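Search this forum
Enter keywords
2 min read

GenRobot.AI hand-held gripper kit, worth it?

gidus_fan, July 14, 2024
Thinking about the two-gripper GenRobot.AI set for recording kitchen tasks. It's 900 for the pair. Has anyone used one on thin objects? My old Gidus pair drops pens.

stevivby
We've had ours since November. Thin stuff is fine if you come in square. The padded fingers hold a chopstick upright, and I do utensil sorting with one gripper in each hand.
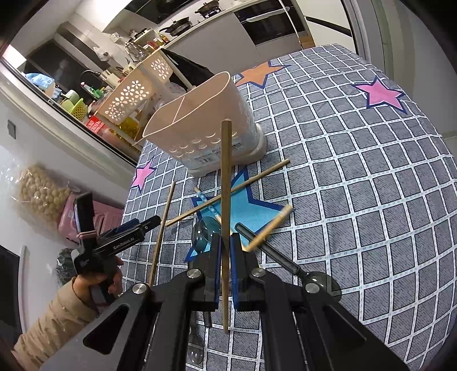
Re: GenRobot.AI hand-held gripper kit, worth it?

nutsugah
Disagree on "fine." One chopstick, yes. Clear plastic spoons lying flat gave me trouble all week, and I threw out almost 200 takes. For 900 I expect better pads.

stevivby
Did you slow down? I kept 162 takes from my first batch, spoons included. Pinch the handle — don't go for the bowl.

nutsugah
I did slow down. Still say wait for a sale.

gidus_fan
How long do the pads last?

stevivby
Mine are past 2000 grips and I haven't changed them. Check the hinge screws now and then.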